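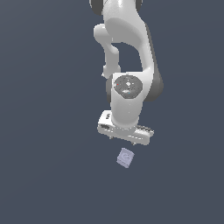

Budgeting for a first robot arm in a small workshop

Home Tips | Kitchen | Workshop | Storage | Contact

The price on the quote is for the arm. Before you sign anything, write down everything else the job will need, and put a figure next to each line.

Start with the part you want moved. Weigh it, measure it at its widest point, and write both numbers at the top of the page. A two-finger gripper has to open wider than the part and still have room to come down over it. If you handle a small block today and plan on a wider casting by November, buy for the casting.

Try the job in simulation first. Most sellers will lend you the software for a month. Set up one arm, one cube and a bare surface, and get the pick working before you add anything else. A cube turned at an angle is a better test than one lined up square, as the wrist has to turn to meet it. Save the file. You can load a different arm into it later and compare reach.

Add the weight of the gripper to the weight of the part. The payload on the spec sheet covers both. Wenceslao Bustos at the Maldonado shop priced a small arm for parts he had weighed carefully, then had to move up a size when he added the hand.

Lines people leave off the budget:

- Mounting plate or stand, and the bolts for it
- Spare fingertips (buy two sets)
- A separate circuit, if the bench is already loaded
- Guarding or a floor scanner
- Freight and unloading
- Training time, at your normal hourly cost

At Sestcombe the extras came to $1,166 before the arm was switched on, and that was with a stand they welded themselves. The fingertips were $34 a pair.

Hold back 25 percent of the arm price until the first job is running. If you don't spend it, put it toward a second gripper.

Plan the floor space with tape. Mark the full reach of the arm on the floor, then add 80 cm on the side where someone will load parts. Leave the tape down for a week and see who walks through it.

Overhead mounting frees up the bench but costs more. You need a beam or frame that won't sway, and a way to reach the arm for service. Get a price for the frame before you choose the arm.

Ask for the warranty terms on used arms in writing, along with the hours on the controller.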